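Picking wallpaper for a small room

We moved into the house in October, and the downstairs half bath was the one room I knew I would change first. It had beige paint, a beige towel bar, and a strip of border paper near the ceiling with faded seashells on it. The shells came off in one evening with a spray bottle and a putty knife. Choosing what to put up in their place took the rest of the winter.

I had never hung wallpaper. My parents painted everything, and every apartment I rented was white. So I did what I usually do and ordered samples. I ordered too many. At one point I had them taped over the toilet, on the back of the door, and down the hall as far as the coat hooks. My husband stopped commenting after the second envelope.

The first one I liked was a small green leaf print called Birkett. It looked good on the kitchen table in daylight and gray in the bathroom, where there is no window. That was my first lesson. A sample has to live in the room it is meant for, with the light on, for a few days. I moved each one to eye level next to the mirror and left it there. Several that I loved on the first night bothered me by the third.

Kelly Ackroyd, who lives two doors up and has papered most of her house, told me to stop looking at small prints. Her view is that a small room can take a big pattern better than a large room can. You are only in there a few minutes, and you see it up close. A tiny print at that distance just turns into texture. I didn't believe her until she let me stand in her pantry, which has herons on it nearly as tall as I am.

After that I went the other way and looked at the loud ones. Swirls, giant flowers, 1970s colors. I liked more of them than I expected to.
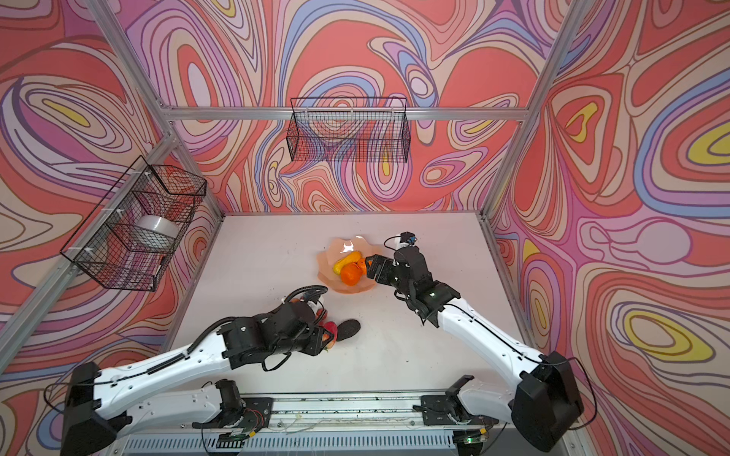 Coral, lavender and yellow swirls on three walls.

The thing I noticed with patterns like that is that everything else has to calm down. Plain white surfaces help. Black fixtures seem to hold up well against it too, while anything with its own pattern gets lost. I had a striped hand towel I was attached to and it is now in the garage.

In the end I chose a paper called Cultus. It has wide, wavy bands in rust, pink and a dusty blue. It cost $111 a roll and I needed two, plus paste, a smoothing brush and a pack of blades. With everything, the walls came to $297. I had set aside $175, which I now see was the price of a different bathroom.

A few notes for anyone doing this for the first time.

Check the repeat before you order. The pattern on mine repeats every 12 inches, which is forgiving. Some of the big ones repeat at two feet or more and you throw away a lot of paper matching them up.

Buy all the rolls at once and look at the batch numbers. Graham Sowerby at the paint store opened both of mine on the counter to compare them.

Prime the wall. I was going to skip it. The old border had left a shiny stripe, and he said paste would slide around on it.

Start behind the door. The last seam in a room almost never matches, and you want it where people won't stare at it. Mine is off by the width of a pencil, and I only see it when I'm changing the bulb.

Use a new blade every couple of cuts. I tore the paper twice beside the light switch before I accepted this.

The papering itself took two afternoons. The first strip took most of the first one. I hung it, decided it leaned, took it down, and hung it again with a level. By the back wall I was reasonably quick. The area behind the toilet is not my best work.

I still have most of a strip left over, rolled up in the hall closet in case of damage. I also need to do something about the ceiling, which looked white in October and looks yellow now. Kelly says to paint it pink. I have two sample pots in the laundry room and will try them this weekend.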